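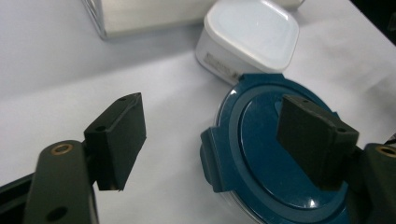

Figure 1. Gripper fingers open at the teal lid, with the white container and the metal box behind it.

Project report: what to buy for the container handling bench

My part of the project was the money. Everybody else on the team got to write code or print parts, and I got the spreadsheet, which I complained about for most of September and then got weirdly into. This report covers what we decided to buy, what we put off, and where I think the plan is still shaky.

The bench task is kitchen containers: pick up a closed one, move it, set it down, and later on work the lid. We do it with a hand-held gripper first and collect our demonstrations that way, and the arm comes after. So the budget had to cover both halves, and my first draft pretty much ignored the first half. I had nearly everything going to the arm. Then I spent an afternoon at the bench with the gripper in my hand and changed my mind!

Round lids are what did it. The finger pads are flat black blocks, and a flat pad on a round rim only touches along a narrow strip. You can line up with the fingers open nice and wide and still wonder if you want the container lower down, or turned so the tab isn't in the way. A square container gives the pads a whole side to press on, so that one worried me a lot less. After that I moved pads from "misc" to their own line.

The arm

We compared two options. The Memix is a small desktop arm that we could buy outright, and the Falcão is a bigger one that the supplier would lease to us by the semester. I really wanted the Falcão (longer reach, nicer software, the demo was great). But a lease means we hand it back, and next year's team starts with nothing. The Memix also bolts to the table we already have, while the Falcão wants its own stand, and the stand wasn't in the quote. I only found that out by asking, so ask!

We went with the Memix. Its reach is enough for one tabletop if we keep the containers in the front half. If a later team wants shelves or a second table, they'll have to open this question again, and I've left both quotes in the project folder for them.

Pads and fingers

I budgeted for 9 pairs of pads, which sounds like a lot until you split it up. Two pairs are flat spares, same as what's on the gripper now. Five pairs are for trying softer faces and a shallow curve for the round lids. The last two pairs are for the arm, so nobody has to steal them off the hand-held gripper in the middle of a session. Pads are cheap compared to everything else on the list and they were still the line I had to argue for hardest.

I also asked for extra bushings and screws from Nukidton, who sell them in bags of 19 for some reason. One bag will do us. Their shipping costs more than the bag does, so we're holding that order until the pads are ready to go with it.

Things to pick up

I nearly forgot this completely. You need containers! We'd been using whatever was in the lab kitchen, and that's fine for practice, but it's no good if one of them walks off halfway through and we can't get another. The plan now is to buy matching sets, some round and some square, with at least one spare of every shape. I want a mix of glossy and frosted lids too. Shiny lids pick up the room lights, and I'd like to know early if that bothers the vision side.

Lighting itself is on the "later" list. I priced a Tilitz panel with a diffuser, and it would be lovely, but the overhead lights work for now and the panel costs as much as all the pads together.

What I got wrong

My first timeline had everything arriving together. The arm has a lead time of five weeks, and I had the mounting plate ordered after it, so we would have had an arm sitting in its box while we waited on a piece of metal. The plate goes first now.

I also left out tax on the first version. Twice.

And I set the reserve too low. I'd kept back a tiny bit for breakage, and then we talked through what could plausibly snap, starting with the fingers, and I made it 9 percent of the total. It came out of the lighting money.

Still open

We haven't settled whether to buy a second hand-held gripper. With two, a couple of people could collect at the same time and we'd have a backup if one is down for repair. With one, all the data comes from the same hardware, and the people training on it like that. I've put it in as an optional line with a decision date after the first round of pad tests. The softer pads go on first, then the curved ones, and we'll use the same containers for each.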